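Lists > Pantry & Post > Archive > Thread view
Prev by date Next by date Index Reply Log in

Subject: Re: Snack parcels, what size box?
Date: October 2, 2024

Ruairi Crichton wrote:

> Second parcel to my daughter in Raptis and second disaster. I used a
> carton I'd saved from a pair of boots, filled the gaps with newspaper,
> and the corn chips got there as a sort of coarse flour. She was polite
> about it. What are people using, and what order do you put things in?
> Also is it worth paying the extra for the Daltow satchel? I'm tempted
> to just send money and a stern note about vegetables.

Ruairi,

Don't send money. Money gets spent on sensible things and then where are we.

I've been doing these for my nephew for two years, so I have opinions. First one: your boot carton was too deep. Anything crunchy at the bottom of a deep box spends the trip holding up everything else. You want long and low, with sides you can get both hands over. I started this month's last night on the dining table, on the lemon tablecloth my sister-in-law brought back from Grarance (she has the matching apron and wears it at people).
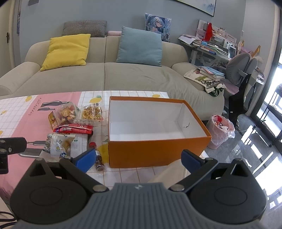
Box still empty, snacks waiting their turn.

There's a small dark mark on the inside wall of that one, up the right-hand end, and I'm going to use it regardless. He's nineteen. He has never once remarked on the condition of a box.

As to order, I lay everything out beside the box before any of it goes in. My husband thinks this is theatre. But if you pack straight from the shopping bag you pack in the order the checkout fancied, and that's how the jar ends up on the biscuits. So:

Hard plastic tubs first, against the short end. They're the only things in there with any backbone. The mixed snack tub does this job every month and gets no thanks for it.

Small bottles next, upright if the lid allows it, lying down in a zip bag if it doesn't. I learnt about the zip bag in July, from a bottle of chilli sauce. We needn't go into it.

Then the puffy packets, on their edges like records. Don't squeeze the air out, the air is the padding and you've already paid for it. Your newspaper wasn't a bad idea, but I'd bet you packed it tight, and tight newspaper is more or less a brick with the footy results on it. A tea towel does the same job and he might even use it. (He won't.)

Little packets go last and fill the holes. Raisins are the champion here - you can wedge them anywhere, and short of running them over there's not much you can do to a raisin that hasn't been done already. 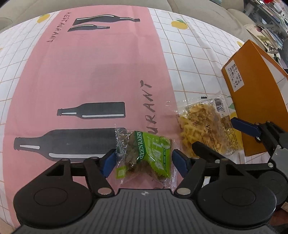
The green raisins, best gap filler going.

I was slow to come round to the green ones. They're a bit sharper than the ordinary sort and I think they look smarter, as far as a raisin can. My nephew reports that his flatmate eats them, so I now send extra and consider it rent.

On the Daltow satchel: no. I tried it and it's a bag. A nicely made bag with a tear strip, but your corn chips will be flour by the first depot. I buy flat cartons from Drarkier, who do a bundle of 9 that lasts me most of the year, and tape the bottom seam twice. I keep the whole parcel under 2000 grams when I can, which mostly means talking myself out of a second jar. Weigh it before you tape the top. I have a drawer full of short bits of tape to show what happens otherwise.

Vegetables I can't help you with. I put in a packet of dried peas once and it came home with him at Christmas, unopened, in his washing.

Let us know how the third one travels, and get her to send a photo of it opened before she starts eating.

Cheers,
Marg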